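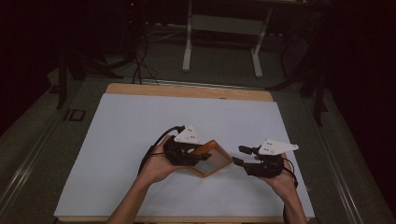 February
By the Cusell Review staff

Bahman Jalali keeps the letters in the order they were mailed, which is not the order in which they were written. The man who wrote them, the teacher known to his students as the Sheikh of Arach, often held a reply for months before giving it to someone who was traveling to town.

"If you sort by the date at the top of the page, he seems to change his mind every week," Jalali said. "Sort by when they went out and you get a much calmer man."

There are 1,330 letters in the collection. Jalali has been translating them from Persian into English in a back bedroom of his house in Dukodton, where he moved after retiring from teaching high school chemistry. The first of two planned volumes comes out this spring from Asadi Press, which has printed books for the Arach community since its members began settling in the area.

Jalali was not raised in the order. His father was a pharmacist and had little interest in religion. An uncle took him to a Thursday gathering when he was sixteen, and he remembers mostly that his knees hurt.

"I didn't understand the poetry and I couldn't follow the talk," he said. "Afterward they served soup, and the Sheikh came by and asked me what I was studying. I said algebra. He asked me to explain a problem to him, and he listened to the whole thing."

He was initiated four years later. He does not discuss the ceremony, and said he has never been asked to by anyone inside the order.

The letters are mostly short. Many answer practical questions: whether to sell a field, how to treat a brother who drinks, whether a night-shift worker may say the evening remembrance in the morning. (The Sheikh said yes, and told him to get some sleep first.) Some deal with doctrine, and these gave Jalali the most trouble.

"He uses one word, *hal*, in at least five ways. Sometimes it's a spiritual state that comes and goes. Sometimes he's asking how somebody's health is. In one letter he does both in the same sentence, I think on purpose. I put a note there. I didn't want too many notes, but that one needed it."

He was asked whether private letters should be published at all. Jalali said he wrote to every family he could find. Most agreed, several asked for names to be removed, and one family asked for its letters back. He returned them and deleted his copies.

"They're not in the book and I don't talk about what was in them," he said.

A harder question came from within the community. Some older members felt that advice given to one person could mislead another. The Sheikh told one student to leave his job and told another, in a very similar position, to stay. Jalali printed both letters on facing pages.

"People will ask which one is the rule. I asked him that myself once, about something else. He told me to go and help stack the chairs."

The first printing will be 3,000 copies, more than Jalali had expected. He thinks some will go to university libraries and the rest to families whose children read English more easily than Persian. His own daughter is one of those readers. She proofread the introduction and made him take out the word "verily."

Work on the second volume is slower. The later letters were dictated, and the handwriting belongs to several students, one of whom left out most of the dots. Jalali spends two hours on them each morning, starting at 5:30, after prayers.

"Some days I finish a page. Some days I finish a line and then find out the next morning that I read it wrong," he said.

He has not decided whether to include the last letter, which is unfinished. It thanks someone for a box of quinces and asks about the road.

Comments

Farideh: My mother had one of these letters framed in our hallway. I never knew what it said until I was in college. Looking forward to the book.

dk_reader: Will the Persian text be printed next to the English? The article doesn't say.

Tom W.: I had Mr. Jalali for chemistry. He gave long answers to short questions then too. Congratulations to him.

Contact the editors | © Cusell Review | Back to top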